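Home | Projects | Tools | Links | Contact

Print this page | E-mail this page

Two arms, one table: setting up a bench in the back of the shop

August 2, 2018

I've wanted two arms facing each other on one table ever since I got the first one moving in June, and I'm so happy to have it running at last! The frame, fabric and fittings came to $328, with the arms on top of that. If you already have your arms, you can do the rest in a couple of evenings.

1. Mount the arms

Clamp one arm at the left edge of the table and the other at the right, close enough that both can reach the middle. Tighten everything, run the arms around slowly, then tighten again (mine crept the first time). Leave slack in the cables and check it with the arm stretched all the way out.

2. Hang the cloth

Plain black fabric on a simple frame works great. It hides the shop shelves, which my tracking code kept finding so interesting, and it cuts the glare from the window. Run two bracing wires corner to corner and pull them snug – a wobbly frame shows up in everything you record.

3. Put some things out

Start with light, simple shapes in different colors. Kitchen stuff and toys are perfect. I drew up a list called Zilby One, which is just my name for the starter set, and I keep it taped inside the cupboard door. 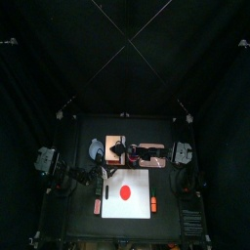

The bench with both arms mounted and the Zilby One set laid out.

4. Practice the approach

Pick one object and jog toward it at low speed with the fingers closed. Stop short, back off, and do it again from a slightly different angle. I did 40 of these before I let the arm touch anything, and it was time well spent. A bowl makes a nice target, with a rim you can find from almost any side.
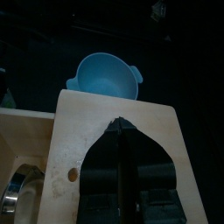 Pádraig Flanagan wrote in to say he runs his approaches at 31 percent speed and only goes faster once he's had a whole evening without a bump. He also keeps the stop button on the same side as his good hand. I've copied both habits.

5. Work low over a flat surface

Now bring the fingers down over a board. Set your height limit first, with a piece of card under the tips, and save it before you do anything else. Keep the other arm parked until you trust the first – then let them share the space, slowly!

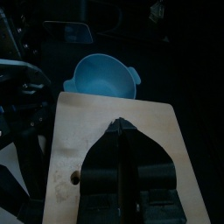 Fingers closed, low over the cutting board.

Next time I'll get into passing an object from one arm to the other. Mine still drops the carrot more than I'd like.

Contact | © Nostgate Workshop | Back to top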